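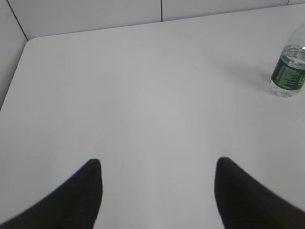
Refinishing a secondhand table – what topcoat won't go yellow on me?

Posted by Styliani Tzavaras

Hi all, hoping someone who has done this can save me from myself. I picked up an old dining table at the Hamham flea market on Saturday. It's solid pine as far as I can tell, with a brown stain that's gone blotchy, and I want to paint it a soft off-white for our kitchen. I've painted walls and one bookcase in my life, so that's my skill level.

The bookcase is why I'm nervous. I used leftover oil-based varnish from my dad's garage over white paint, and within a year it looked like somebody had smoked next to it every day. I can live with that on a bookcase in the hall. I can't live with it on the table where I drink my coffee every morning.

So I have a few things I can't figure out from the backs of the cans:

Do I need to strip the old stain completely, or can I sand and prime over it? There are a couple of knots in the top and my sister swears they'll bleed through.

Is a water-based topcoat tough enough for a family that puts hot mugs down wherever they like? My kids are six and nine and they don't do coasters.

And how long before we can eat on it? We have people coming at the end of May and I'd love to have it back in the kitchen by then.

Thanks in advance! I have a small sander and a garage with bad light, if that matters.

Kianoush Shirazi

Your sister is right about the knots. Pine knots will come through regular primer, sometimes months later, and then you've got a tan circle in the middle of your nice white top. Get a shellac-based primer and put two coats on the knots before you prime the rest. Shellac holds back old stain too, so no, you don't have to strip it to bare wood. Scuff it well and get rid of any shine.

What I did on ours: washed it first with dish soap and water and let it dry overnight (people skip this and then sand the grease into the wood). Then 120 grit, then 180, vacuum, wipe with a damp rag. Shellac primer, light sand with 220, two coats of cabinet enamel with a foam roller, then three thin coats of water-based polyurethane. Read the label and make sure it says non-yellowing or that it's okay over white. Some of the water-based ones still have a slight amber tint and you won't notice until it's on.

Don't shake the can, stir it. And don't go back over a spot that's starting to set – I did, and I had drag marks that I had to sand out and do over. For the bad light, put a lamp on the floor at one end so it shines low across the top. You'll see every drip and missed patch.

As for time, ours felt dry in an afternoon but it wasn't cured. I let it sit three days before we ate on it and kept the tablecloth off for a full month. Cloth can stick to fresh poly, ask me how I know. Hot mugs will probably leave a mark on any of this stuff if it's early enough, so maybe hide the table from the kids until June?

Lavano

just use chalk paint and wax, way easier, no sanding. did my nightstand in one evening

Stumton

I'd skip the wax on a table people eat at. I had it on mine and it went cloudy under every warm plate, and you have to keep redoing it. Fine for a nightstand.

Only thing I'd add to what Kianoush wrote is to paint the underside of the top as well, at least a coat of primer. Mine was sealed on one side only and it cupped over the winter. Flip it and do the bottom first, so if you ding anything turning it back over it's the side with your shoes under it.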